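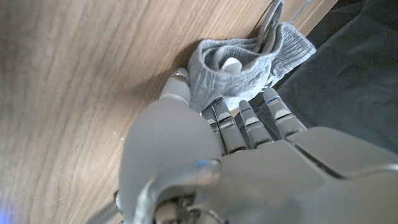
Sock Sorting and Storage in Shared Student Housing
Project report, Home & Textile Studies, second term
Wen-hsiung Tsao

1. Why socks

Started from a complaint in our house. The dryer gets emptied, shirts get hung, and the socks stay behind on whatever surface is nearest. In our case a wood top with dark gray fabric next to it, so half of a sock ends up on one and half on the other. I wanted to know which way of pairing and storing them is fastest and which one keeps the cuffs in good shape.

2. Materials

Socks from one household, all knit, mostly grays. The heathered light gray ribbed ones are the hard case. They crumple into a loop when dropped and the rib makes it difficult to see where the cuff stops and the heel begins. Plain black ones were easier to handle but harder to match.

Storage: one shallow drawer (Miltatov, bought used), one set of cardboard dividers cut by hand, one Enetti hanging organizer. The organizer was dropped after the second week, see section 5.

3. Method

Three ways of pairing:

Ball – lay together, roll from the toe, turn one cuff over the whole bundle
Fold – lay flat, fold in thirds, no cuff turned
Clip – lay flat, small plastic sock clip at the cuff

Each session was 30 pairs, timed with a phone from the first sock picked up to the last pair put down. Nine sessions per method. Same person sorting every time (me), which is a weakness. Sessions were in the evening, exept one on a Friday morning.

Cuff stretch: measured flat with a ruler before the first session and after the last one. Ribbed and plain socks written down seperately.

4. Results

Ball was the quickest. Best session 195 seconds, and that was with mostly plain socks. Fold was slower at first and then got close. Clip was slowest every single time, the slowest session took 690 seconds. Small clips get lost in the folds of a crumpled sock and then you are feeling around for them.

Stretch: balled ribbed socks came out wider at the cuff. Plain ones hardly changed. Folded and clipped, no change I could measure with a ruler.

Drawer: folded pairs stand up on edge between dividers and you can see all of them. Balls roll over the dividers.

5. Problems

The Enetti organizer pockets were too narrow for winter socks. Gave up on it.

Surface matters more than I planned for. Flat folding on the wood went fine, on the fabric side the ribbing drags and the fold comes out crooked. Should have fixed one surface from the start. Some early sessions used both.

Washing not controlled. Housemates switched from Clataseck powder to a liquid halfway through, no idea if that affects the stretch.

6. What I would do next

Get a second sorter. Chien (housemate) offered, ran out of term. Also weigh the socks, a thick sock and a thin one should not be in the same table.

For our own drawer we went with folding for the ribbed ones and balls for everything else. Dividers need redoing in something stiffer, the cardboard is already bending at the back.

Raw times are in the appendix – session 4 of the clip method was interrupted by the doorbell and is marked.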